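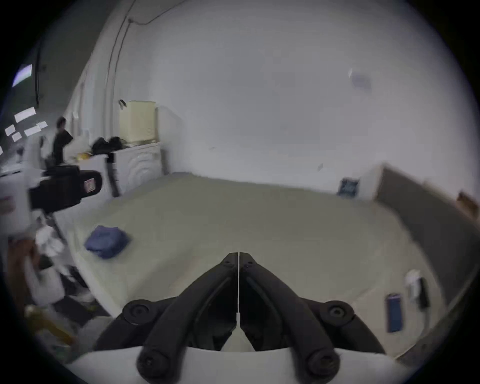
페르닌(Pernine) 창문 보조 잠금장치는 미닫이 창과 베란다 창의 레일에 끼워 고정하는 제품입니다. 창틀에 구멍을 뚫지 않으므로 전세나 월세 집에서도 쓸 수 있습니다. 설치 전에는 레일의 먼지와 기름기를 닦아야 하는데, 사진 왼쪽에 접혀 있는 파란 천처럼 부드러운 천이면 됩니다. 거친 수세미는 알루미늄 레일에 흠집을 내고, 물티슈는 물기가 남아 고무 패드가 밀릴 수 있습니다.

제조사: 발차크(Walczak)
판매: 그라인드니스(Grindness)
색상: 흰색, 회색, 짙은 갈색
잠금 방식: 열쇠식
구성: 본체 2개, 열쇠 2개, 고무 패드, 육각 렌치, 설명서

제품 특징

기본 크리센트 잠금쇠는 유리 일부만 깨고 손을 넣으면 쉽게 풀립니다. 오래된 창은 잠금쇠가 헐거워져 창을 들어 올리며 흔들기만 해도 열리는 경우가 있습니다. 페르닌은 레일 자체를 물어 창짝의 이동을 막기 때문에 크리센트가 풀린 뒤에도 창이 움직이지 않습니다. 열쇠를 빼 두면 안쪽에서 손으로 돌려 풀 수 없습니다.

본체는 아연 합금이며 레일에 닿는 면에만 고무 패드가 들어갑니다. 패드는 소모품으로, 눌린 자국이 깊어지면 교체하십시오. 여분 패드는 따로 판매합니다.

환기 위치 고정

창을 조금 열어 둔 상태로도 잠글 수 있습니다. 원하는 위치까지 창을 연 다음 본체를 창짝 바로 옆에 붙여 조이면 됩니다. 여름철 저층 세대에서 많이 쓰는 방법입니다. 다만 틈이 넓으면 도구를 넣을 공간이 생기므로 외출할 때는 창을 완전히 닫고 잠그십시오. 어린이 추락 방지 용도로 인증받은 제품은 아닙니다.

설치 가능한 창

레일 높이가 낮거나 윗면이 둥글게 닳은 창에는 고정력이 떨어집니다. 본체가 들어가려면 창짝과 창틀 사이에 25mm 이상의 공간이 필요합니다. 방충망 레일이 바로 붙어 있는 이중창은 안쪽 창에 설치하십시오. 여닫이 창, 프로젝트 창, 시스템 창에는 맞지 않습니다. 이런 창에는 손잡이 교체형인 트루타르(Trutar)를 보시기 바랍니다.

목재 레일에는 권하지 않습니다. 조이는 힘에 나무가 눌려 자국이 남고, 계절에 따라 레일이 수축하면서 본체가 느슨해집니다.

설치 순서

레일을 닦고 완전히 말립니다. 고무 패드가 본체 안쪽 홈에 제대로 앉았는지 확인합니다. 창을 닫고 본체를 레일에 수직으로 끼운 뒤 육각 렌치로 조입니다. 손으로 밀어 움직이지 않으면 충분합니다. 긴 렌치로 바꿔 더 조이면 레일이 휠 수 있습니다. 마지막으로 열쇠를 돌려 잠그고 창을 양쪽으로 밀어 봅니다.

큰 베란다 창에는 위아래 레일에 하나씩 설치하는 편이 좋습니다. 아래쪽에만 달면 창짝 윗부분이 약간 흔들립니다.

열쇠 보관

열쇠는 창에서 손이 닿지 않는 곳에 두되, 가족 모두가 위치를 알고 있어야 합니다. 화재 시 탈출로로 쓰는 창이라면 집에 사람이 있는 동안에는 잠그지 마십시오. 같은 주문에 들어간 제품은 동일 열쇠로 맞춰 드립니다. 주문서 메모란에 '동일 열쇠'라고 적어 주십시오. 추가 열쇠는 개당 2000원이며, 본체 옆면의 열쇠 번호가 필요합니다.

배송 및 교환

7월 10일 이후 주문분부터 짙은 갈색도 재고 발송합니다. 흰색과 회색은 주문 다음 영업일에 나갑니다. 레일에 맞지 않아 반품하실 때는 패드를 떼지 않은 상태로 보내 주십시오. 렌치로 조인 자국이 있는 제품은 교환만 가능합니다.

300개 이상 단체 주문은 별도 견적으로 진행합니다. 관리사무소나 임대 사업자는 창 종류와 레일 사진을 함께 보내 주시면 설치 가능 여부를 먼저 확인해 드립니다.

함께 보는 상품
페르닌 교체용 고무 패드
트루타르 잠금 손잡이(여닫이 창용)
발차크 현관문 보조 걸쇠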